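**Progress report: student manipulation project, Movthorpe**
Prepared by Yolandi Mokoena for the Sibiya education fund
20 Mar 2025

You asked for a plain account of where the money has gone and whether the project is worth a second round. My answer to the second part is "maybe," and I would hold off on deciding until the end of term.

The students set out to teach a small arm to tidy a kitchen table using demonstrations recorded by people with hand-held grippers. The proposal promised 800 usable demonstrations by now. We have 300. Lizelle Dlamini, who leads the student team, considers that a respectable number. I think the target was badly chosen, and I said so when the proposal was drafted, but it is the target we signed.

**Recording**

The first few weeks went to arguing about mounts and cables. Once that settled, the 12 students in the club learned the grippers quickly. Opening and closing the jaws is easy. Doing it slowly enough, and the same way each time, is hard, and the early recordings show it. Naledi Jacobs threw out most of them after checking the first batch, and I support that decision even though it hurt the count.

The team chose to work in a furnished home instead of on the bench at school. Bastien Hervieu argued for this strongly. His point is that a policy trained on a bare surface learns the surface. My worry is that a full table gives beginners too many ways to fail before they know what a good recording looks like. 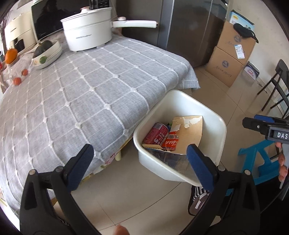 Both taken at the kitchen table, from the grippers' own cameras.

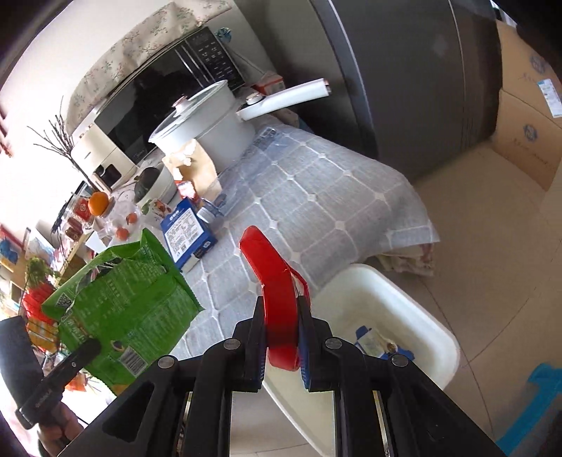

The grasping itself is further along than the software. Students can pick up thin, curved and slippery things with the grippers in a way I did not expect from beginners. Whether the arm will copy any of that is a separate question, and so far the evidence is thin. In the only full test, run on the bench with the Ziltska controller, the arm completed 8 pick-and-place attempts before the team stopped to recalibrate. I have left out a success rate because the test was too short to support one. The slides shown at the Notport open evening did include a rate, and I have asked for it to be taken down.

**Spending**

Hardware is within budget. Storage is over, because nobody had worked out how much space the video would need. The difference came out of the travel line, so the team will enter the regional competition remotely or skip it.

**Concerns**

- Labels are inconsistent. Two students may describe the same action in different words, and there is still no agreed list.
- Nomvula Buthelezi is the only person who can run the training script from start to finish. She is writing the steps down, but I have not seen a draft.
- The team keeps wanting to add new objects. I would prefer more recordings of the ones they already have.

**Next steps**

Lizelle will circulate the label list before the end of March. Naledi will recheck all 300 recordings against it, and some will probably be dropped, so please expect the number to go down before it goes up. The second arm test is on hold until that is finished — I would like it run by someone other than the people who wrote the code.

No extra money is requested for this period.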